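Kodwood Acoustic Lining Project
Progress report to Ratis, January 2025

Work package 2 (moisture uptake in jute-fibre panels) is complete. Of the 663 specimens cut from the Jutelia batch, 8 were rejected for edge delamination. Conditioning ran to 2280 hours. Thickness swell remained within the agreed limit.
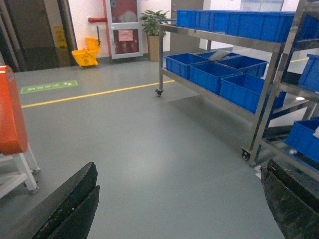

Dirk Verschueren asked whether the swell figures could be reported separately for the two binder contents, as the mean conceals the poorer result at the lower content. Separate tables will be issued with the next report.

Work package 3 (fire reaction) is five weeks behind plan. Peeters has confirmed delivery of the treated fibre, and the end date of June is unchanged. No change to the budget is requested.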